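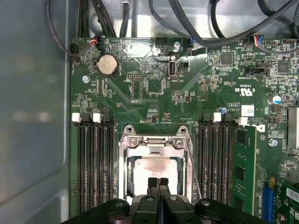
Leanne Furnival says she went to Trernberg for the cake and got a travel series out of it by accident. Two episodes have aired so far.

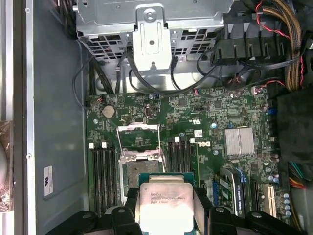 "I'd packed for February in the Alps," she says. "It rained. I own 400 photos of fog."
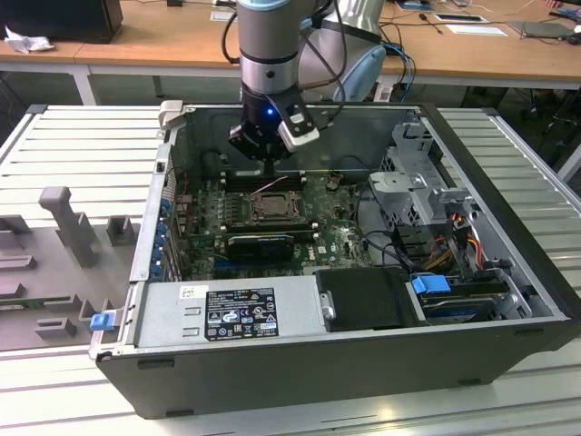
Her host, Engelbert Riedl, walked her up to a chapel at 900 meters — for the view, he claimed — and then discussed his knees.

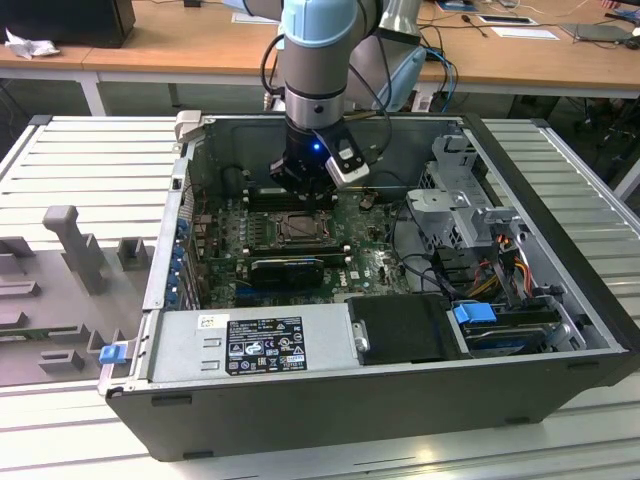

Would she go back? "Engelbert has already booked my room," she says. "I wasn't consulted."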